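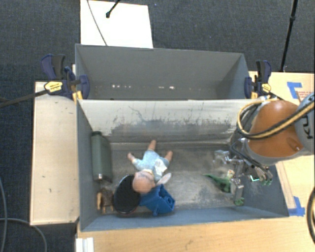 The gray bin, with the doll in it.

Bernadette Ní Chonaill had been told the bin was worth 400 dollars, and she didn't believe it.

"It's a doll," she said. "A doll and a dinosaur."

"It's a lot," said Conall Hayes. "You buy the lot, you don't buy the doll."

She leaned over. The doll lay on its back or its side, she couldn't decide which, in a pale blue outfit, with its bald head up against something black and round. The dinosaur was green and had a tail like a pencil. In the corner by the wall stood a green flask.

"Whose was it?"

"Family called Dolan. Out past the creamery."

"I knew the Dolans. They had boys."

"Boys can have a doll."

"Not those boys."

Conall shrugged. He had told her last December that a clock came off a ship, and the clock had a sticker from a furniture store inside the door. She still had it. It lost seven minutes a day.

"What's the blue thing?" she asked.

"Part of a set."

"What set?"

"A blue one."

She wanted to laugh and didn't. The bin was scratched to death along the bottom, and the wall at the back had streaks down it that could have been anything. He was probably going to charge her for the bin too.

"I'll give you 35," she said.

"For all of it?"

"For the flask. You can keep the doll."

Conall looked at the doll for a while, as if it might come down on his side.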